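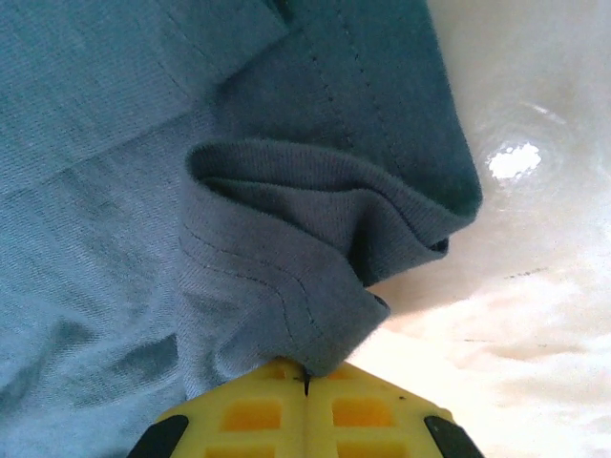
Draltonard knit sock, dusty blue

Soft knit sock in a muted blue-grey that reads closer to teal in shadow. The hem is finished with parallel rows of stitching that follow the edge of the opening.

Article no.: 952
Colour: dusty blue
Sizes: 35-38, 39-42, 43-46
Composition: 78% cotton, 20% polyamide, 2% elastane
Wash: 40 degrees, inside out, with similar colours
Tumble dry: no
Pack: single pair, or trade carton of 208 pairs

The knit relaxes slightly in the first wash - choose the smaller size if between two. Surface fuzz is normal for this yarn and may be removed with a fabric comb. Do not iron the cuff.

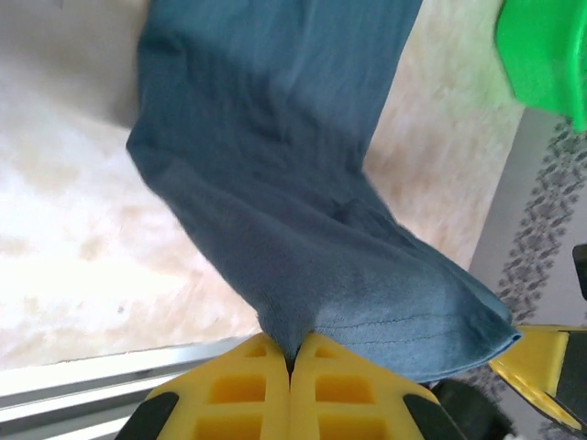

Article 952, cuff end, with stitch lines above the opening.

Trade orders: Siiri Rissanen, Miettinen warehouse. Minimum order 300 pairs, sizes may be mixed. Next delivery in November.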